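On Writing Down What a Finished Task Is
14/06/2020
Opinion. Fouad Tahiri, for the Storkden Working Group on Manipulation Practice

The public discussion of robot standards is mostly a discussion of safety. It deals with force limits, guarding, emergency stops and the distance a person should keep from a moving arm. These are proper subjects and this group has no wish to move attention away from them. There is, however, a second body of practice that has been left almost entirely to habit, and it concerns how a laboratory states what its robot was asked to do, and how it decides that the robot has done it.

The position of this essay is that every published manipulation result should rest on a written task sheet, fixed before the first trial, and that a result without such a sheet should be treated as a demonstration. A demonstration has its uses. It should not be placed in a table beside a measured success rate.

The case for this is best made with a small task. Large tasks excuse vagueness, as readers expect that a robot working in a warehouse aisle or a hospital corridor will meet conditions no document could list in full. A tabletop task offers no such excuse. Our group chose sandwich assembly for its first worked sheet, which we call Rornent. The materials are inexpensive, the steps are familiar to any reader, and a person with no training in robotics can be asked whether the outcome is acceptable. That last feature turned out to be the source of most of our disagreements.

Rornent: plate, trays and ingredients at several points in the work.

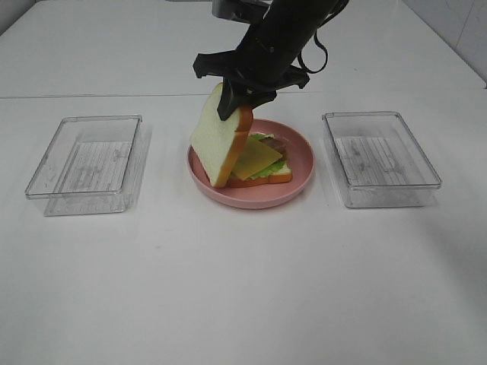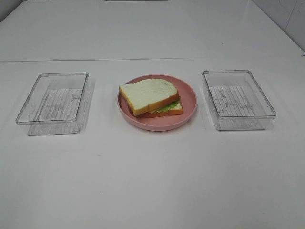
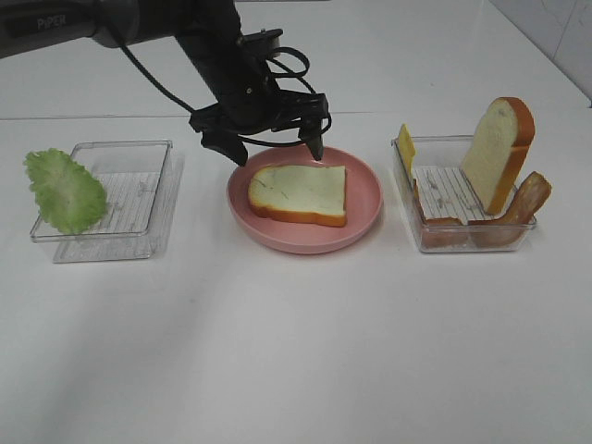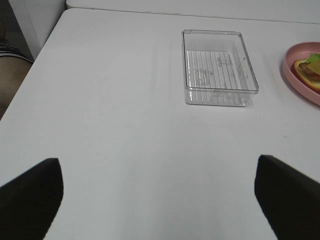 Consider the word "assembled." In the first draft of Rornent, the success condition read, in full, "the sandwich is assembled on the plate." Two reviewers were given the same set of 19 recorded trials and asked to mark each one as a success or a failure. They agreed on 12. The remaining seven were split, and the reasons given were all sensible. One reviewer accepted a top slice that was turned relative to the bottom slice, on the ground that a person would eat the sandwich without complaint. The other rejected it, on the ground that the robot had plainly been meant to line the slices up. Neither reviewer could be called wrong, as the sheet did not say.

A success rate computed by the first reviewer would have been far higher than one computed by the second, on identical recordings. Had the two reviewers worked in two laboratories, the difference would have been reported as a difference between two robots.

The second draft of the sheet therefore defines success by three conditions. The top slice must rest on the filling and must not touch the table. Every ingredient named in the order must lie at least partly between the two slices. Nothing may be in contact with the gripper when the trial is closed. Rotation of the top slice is recorded, and it does not affect the result. We do not claim that this is the only reasonable choice. A laboratory interested in neat placement should set a limit on rotation and state it. What we ask is that the choice be made beforehand, in writing, by someone who will not later be pleased or disappointed by the score.

The same reasoning applies to the beginning of a trial. It is common to read that ingredients were "placed in trays." The phrase covers a great many arrangements, and they are not equally difficult. A slice standing on its edge can be taken from above by two fingers with little trouble. The same slice lying flat on the floor of a tray may be close to impossible for the same gripper. A leaf that hangs over a rim is easier to reach than one that has settled inside. An operator who sets out the ingredients for the hundredth time will, without any intent to mislead, begin to set them out in the way the robot likes. We have all done it. The remedy is a starting arrangement drawn from a list by lot, and a photograph of the table before the arm moves.

We are aware of the objection that such lists remove the natural variety which makes a test worth running. Our answer is that variety should be chosen and declared. A sheet may call for wide variation in the starting arrangement, and it will be a better sheet for doing so. Variation that enters through the mood of the operator cannot be repeated by anyone else, and it cannot be described to a reader.

A third matter is intervention. The practice across the field is uneven to a degree that should trouble reviewers. Some groups count a trial as failed the moment a hand enters the workspace. Some allow a fallen item to be put back once. Some stop the clock, restore the table to its earlier state and carry on, with no mention of it in the published account. The Diltov review, which our members carried out in January, went through the logs of 1754 trials supplied by cooperating laboratories. In a good number of those logs, it was not possible to establish whether a person had touched anything between the start and the end of the trial. The laboratories concerned were helpful and answered every question put to them. The information had simply never been written down, and those who had been present could no longer recall it.

Rornent allows no intervention in a scored trial. We considered permitting one correction, as the Samir sheet does for cable routing, and decided against it. Samir concerns a long task in which an early slip would waste many minutes of useful data. Sandwich assembly is short. If an item drops outside the reach of the arm, the trial is closed as a failure, the reason is entered, and the table is set up again from the next line of the list.

There is also the question of what equipment must be named. We recommend that the sheet record the arm, the gripper and its fingers, the position of every camera, the trays, the plate and the ingredients, with measurements. Members have asked whether a plate truly needs to be measured. It does. A raised rim may catch a descending finger, and a wider plate gives more room for an error to go unpunished. Trays deserve the same care. A ribbed floor leaves a gap beneath a thin item that a smooth floor does not, and a clear wall presents a different problem to a camera than a solid one. None of this is costly to record. A single page is sufficient, and the page need be written only once for each setup.

Camera position is the item most often left out. A fixed view of the table and a view carried at the wrist give a robot very different information, and they also give a reviewer very different information. From the wrist, an item at the side of the table may be only partly in view. A reviewer who scores from that recording alone is being asked to guess. Our rule is that scoring is done from a fixed view which takes in the whole plate and both trays, and that this view is kept for as long as the result is cited, whether or not the robot itself made any use of it.

The keeping of records brings us to cost, on which the most serious objections rest. Smaller laboratories have told us, with some justice, that documentation of this kind favors institutions with staff to spare. We take the point seriously. A rule that only wealthy laboratories can follow will produce a literature written only by wealthy laboratories, and that would be a poor return on our efforts. For this reason, the group has kept the required portion of the sheet to one page and has placed everything else in an optional annex. The review forms for a complete study may be filled in by one person in the course of an ordinary working day. We would resist any proposal to lengthen the required page, including proposals from our own members, of which there have been several.

A different objection comes from colleagues in industry, who observe that a customer does not care about task sheets and will judge a machine by whether it works on the customer's floor. This is true and it is beside the point. The customer's judgment is made once, late, and at great expense. Much of that expense could be avoided if the figures in the earlier literature meant what they appeared to mean. One member firm reported to the group that it had spent 3260 hours of staff time attempting to reproduce a published success rate, only to learn that the original trials had been scored under a rule it would never have accepted for its own products. No one had acted in bad faith. The rule was nowhere stated, and the firm had assumed its own.

We would add a word on failures. The sheet requires that every scored trial be listed, with its outcome, and that failures be sorted by the step at which they occurred. Authors have sometimes treated this as an admission to be kept short. Reviewers should encourage the opposite view. A list showing that most failures occur when the second slice is picked up is of direct use to any group building a gripper, and of more use than the overall rate printed at the head of the paper. Journals and conferences could assist by allowing such lists outside the page limit.

The group does not ask for Rornent to be adopted as it stands. It asks that program chairs require some task sheet, of the authors' own design if they prefer, submitted with the paper and dated before the first scored trial. Comments on the second draft are being accepted from members and nonmembers alike, and should refer to the section of the sheet by number. Those who wish to propose changes to the success conditions are asked to attach the recordings on which the proposal is based.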